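Tornura Users' Forum
Data Collection > Handheld demonstrations
Topic: Containers with lids: one example or two?

eboateng_ziltis
Group administrator

Members will be aware that the household set is to be extended in April with a group of lidded containers. Before the instructions are issued to collection sites, I should like to invite comments on one point, namely where an example ought to begin and end when a lid is involved.

The present guidance asks for a single unbroken recording from the first approach to the final release. It was written with open trays in mind. With a lidded container the person collecting may have one hand on the tool and the other on the lid, and sites have been dealing with this in different ways. Some raise the lid before recording starts. Others keep the lifting in the recording.

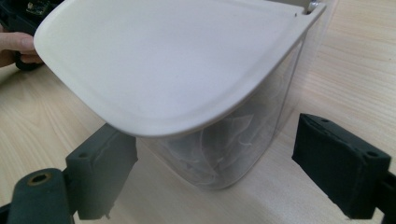 My own preference is that the lifting of the lid should be kept and should carry its own label, "assisted opening". A site would be asked to supply 40 examples for each container, of which no fewer than 8 should start with the lid fully closed. Comments are requested by Friday.

Elikem Boateng

tremine_lab
Member

We support the separate label but not the single recording. When our site reviewed its last batch of 500 examples, nearly all of those we rejected had failed during the lid stage, while the later part was sound. Under the present rule the whole recording is lost. Two shorter recordings would allow the good part to be kept.

oksanen_collect
Member

I must respectfully disagree with the previous post. If the recording is divided, the learning system is never shown how the first stage leads into the second. The position of the tool when the lid comes up is part of what we wish it to learn. Sites should record the whole task and mark the dividing point afterwards.

There is a further matter. Clear plastic is hard to make out against a pale table, and the draft says nothing about table surfaces. Would the group consider asking for at least two surfaces per container?

tremine_lab
Member

Marking afterwards is acceptable in principle. In practice it falls to the reviewers, and our reviewers do not agree with one another on when a lid counts as open. One marks the first movement, another waits until the container can be reached. A written definition would be needed before we could accept this.

pm_29
Member

May I ask whether a helper is permitted to hold the lid? The draft refers throughout to "the operator's free hand". At our site a second person usually does it, as the operator finds it difficult to keep the tool steady otherwise. I would not wish our recordings to be returned on that account.

eboateng_ziltis
Group administrator

A helper is permitted. The wording will be changed to "a hand", and sites need not state whose it is.

On the question of division, I propose the following. The recording remains whole. The dividing point is marked by the site, and the lid is to be treated as open once the tool could enter the container without touching it. Where the lid stage fails but the remainder is sound, the site may submit the remainder under the label "open at start".

The request concerning table surfaces is reasonable and will be added.

oksanen_collect
Member

Agreed on all points.

tremine_lab
Member

We can work with that definition for containers with a hinged lid. It does not help with lids that come away completely, where the lid has to be put down somewhere and may end up in the tool's path. We would prefer those to be left out until a separate rule has been drafted, and can send a first version of one to the group.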